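Dallham Evening Classes
Setting Up and Clearing a Shared Table
Handout 6, Small Things and Their Cords
Notes by Zineb El Idrissi

Welcome back, everyone, and thank you for all the good questions last time. I promised we would come down from closets and cupboards to something smaller, so this handout is about the table: the one everybody passes, everybody sets something down on, and hardly anyone feels is theirs to put straight. I have been teaching this course since it was a June workshop at Barnosa, and I still think the table is where most people learn the most.

Please read the notes before class if you can. The reading from Byun (the chapter on surfaces, page 82 onward) goes well with them, but it is long and I won't be cross if you only skim it.

1. Look before you lift

When you come to a table, keep your hands at your sides for a moment and look at what is on it. I like to sort in my head first - things with cords, things that are soft or flat, and things that are alive or easily crushed. A hair dryer and a bunch of flowers can share a table perfectly happily, but they want different handling, and the flowers want to be moved before anyone starts pulling on a cord.
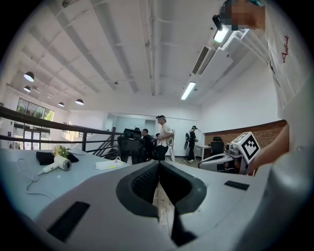
Fig. 1. Hair dryer on its side, with flowers on a folded black cloth behind it.

2. Cords

Follow the cord with your eyes from the appliance to its other end before you touch it. Unplug at the wall, holding the plug itself, and let anything that heats cool down fully. Then make loose loops, each one as wide as your hand, and fasten them with a soft tie. Please don't wind the cord tightly around the handle! I did this for years with my own dryer and the cord went stiff and cracked right where it met the body.

Short cables are the ones that wander off. Give them a small pouch, and write on the pouch what they belong to while you still remember.
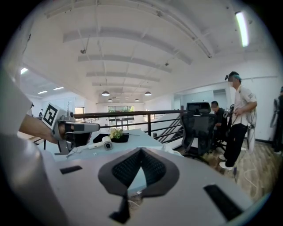

A tray is a great help with all of this, and a shallow one is usually best, as you can see into it from across the room and you won't be tempted to pile things up. Put plants on it and you can carry the lot in one go, with both hands, when the surface needs wiping. Boxes go toward the back, where they don't hide the smaller things.

3. If there is a railing nearby

Some of you work on upper floors with an open edge. Keep small items well in from the side of the table nearest the railing, and don't leave a cord hanging where a sleeve or a bag might catch it.

For next time

Choose one table at home or at work and spend 8 minutes on it, no longer. Then write up to 500 words on what you moved, what you left alone, and anything you couldn't find a place for. Copies of the Destamen worksheet are by the door if you'd like lines to write on.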